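Drurna Media-Hub – Streaming, Musik und Apps in einer Oberfläche

Version 2 ist da. Für Android-Tablets, Handys und die meisten TV-Boxen. Wer die alte Drurna-App noch drauf hat: bitte nicht löschen, erst aktualisieren, sonst sind die Wiedergabelisten weg.

Was drin ist
Filme und Serien leihen oder kaufen, Musik hochladen, Bücher lesen. Alles unter einem Konto. Bis zu 300 eigene Alben im Online-Speicher, ohne Aufpreis. Titel lassen sich auch offline speichern – auf der SD-Karte, wenn das Gerät eine hat. Leihfilme laufen nach dem ersten Start noch 60 Stunden.

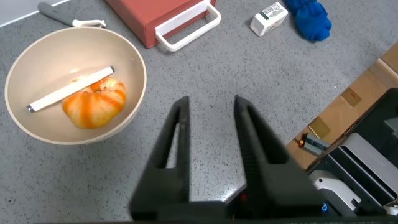
Der Katalog wächst weiter, Stand 15. Nov. 2022 sind es 2.145 Filme in deutscher Fassung. Originalton mit Untertiteln bei den meisten, aber leider nicht bei allen. Steht jeweils auf der Titelseite unter „Sprachen“.

Neu in Version 2
Suche über alle Bereiche gleichzeitig
Familienkonto mit eigener PIN pro Profil
Dunkle Ansicht (wurde oft gewünscht)
Wiedergabe am Fernseher fortsetzen, auch wenn das Handy aus ist
Gutscheine direkt in der App einlösen

Kompatibilität
Android 8 oder neuer. Auf der Zetville-Box läuft alles, Fernbedienung wird ohne Einrichtung erkannt. Juntunen-Tablets ebenfalls, bei den ganz alten Modellen nur Musik und Bücher. iOS: nein, und vorerst auch nicht geplant.

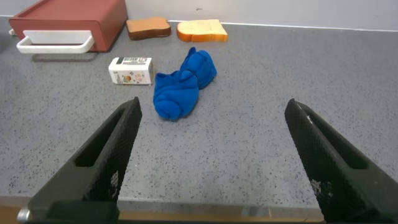
Umstieg vom alten Konto
Mit den bisherigen Zugangsdaten anmelden, Nutzungsbedingungen bestätigen, fertig. Gekaufte Titel erscheinen nach ein paar Minuten von selbst. Fehlt was – einmal ab- und wieder anmelden. Hilft das nicht, bitte Bestellnummer an den Support, Tiina Heiskanen und Leena Nieminen kümmern sich drum. Anfragen bite auf Deutsch oder Englisch.

Der alte Musikdienst Pukita bleibt noch bis März erreichbar, danach nur noch über den Media-Hub. Hochgeladene Stücke werden automatisch übernommen, Bewertungen und Kommentare nicht.
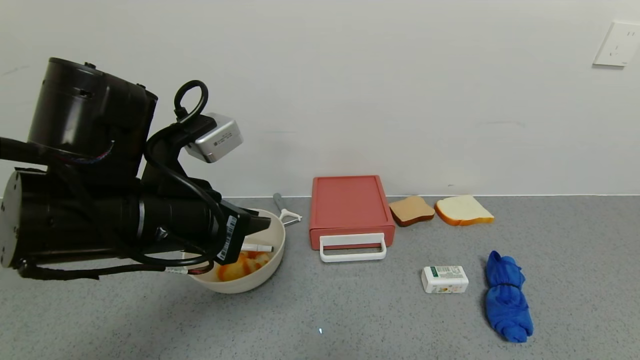
Schwarzer Roboterarm über heller Schale

Zahlung
Kreditkarte, Lastschrift, Guthabenkarte. Rechnung nur für Firmenkunden. Die App selbst kostet nichts, es gibt kein Abo und keine Werbung zwischen den Filmen.

Bekannte Probleme
Untertitel springen bei manchen Serien eine Zeile zu früh weg. Cover werden nach dem Update teilweise doppelt angezeigt – Zwischenspeicher leeren, dann passt es wieder. Die Sortierung nach Interpret ignoriert Umlaute, wird mit dem nächsten Update behoben.

Lieferumfang: Download, keine Box, kein Datenträger. Kurzanleitung als PDF liegt im Hilfebreich der App.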